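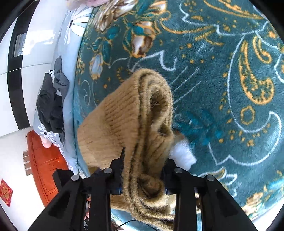 Search the shop Go
0 items in basket

Mimley 40 Tape Echo Plug-in
By Drirnora

Download version for Mac and Windows. VST3, AU and AAX. An iPad version is sold separately, in the place where Apple likes such things to be sold.

The Mimley 40 is a tape echo with three playback heads, one record head and a motor that can't be trusted. We modelled it on a machine we bought from a closing-down dance hall in Kisilstead, where it had spent most of its working life making bingo numbers sound important. It arrived with a bent lid and a loop of tape so worn you could nearly read through it. We measured it in that condition, then fitted fresh tape and measured it again. The Condition knob moves between the two.

Most people leave Condition at nine o'clock. If you write music for films in which someone walks slowly down a corridor, try three.

What the controls do

Heads: switches for 1, 2 and 3, in any combination. All three off gives you the preamp by itself, and a surprising number of our customers seem to have bought it for that. We charge them the same.

Speed: free or locked to your host's tempo. The motor takes a moment to catch up when you change it, as the real one does, so sweeping it by hand produces the swoop you've heard on every dub record ever made. Hold Shift for fine adjustment.

Repeats: goes from a single echo to self-oscillation. There is a limiter after the output, on by default. You may turn it off. Please take your headphones off first.

Wobble: wow and flutter on one knob. The first third of its travel is tasteful.

Splice: puts the join in the tape back in, a small dip and click each time the loop comes round. We argued over this one for most of April. It's off unless you ask for it.

Spring: a two-spring reverb tank, placed before or after the echo. Kicking the tank is done with the little boot icon, or with MIDI note C1 if you'd like to kick it in time.

Presets

There are 40, which was decided by the name. They are sorted into Vocals, Guitars, Drums, Synths and Bingo. Any knob can be locked so that it stays put while you browse, handy if you've got the mix level where you want it and would like to keep your eardrums.

What you'll need

A 64-bit host on a reasonably modern Mac or Windows computer. Apple silicon is supported natively. A single instance is light on the processor; with oversampling set to High it is a good deal less light, and we suggest saving that for the final bounce. There is no dongle. Your licence covers 3 computers at once and you can move it between them from your account page. You need to be online to activate, and after that the plug-in leaves you alone.

Changes in the current version

Tempo lock no longer drifts after a looped section. The window can be resized and, more to the point, remembers that it has been. Kalniņš mode has been added under the Heads menu: it reverses the head order, after the odd wiring we found in a repair manual of the same name. Old sessions will open with their settings intact. The typo on the input meter is gone, and we're sorry to those who had grown fond of it.

Price

£40, VAT included. Owners of the original Mimley can upgrade for £19 by signing in before adding it to the basket – the lower price shows up at the checkout and not a moment earlier. The demo is the full plug-in with a burst of silence every so often. On ambient material you may not notice, in which case do remember to buy it.

Installers and the manual appear in your account as soon as payment clears. If they haven't, look in your junk folder for our email before writing to us. It's usually in there.

Contact Drirnora | Terms | Privacy | © Drirnora. All rights reserved. | Back to top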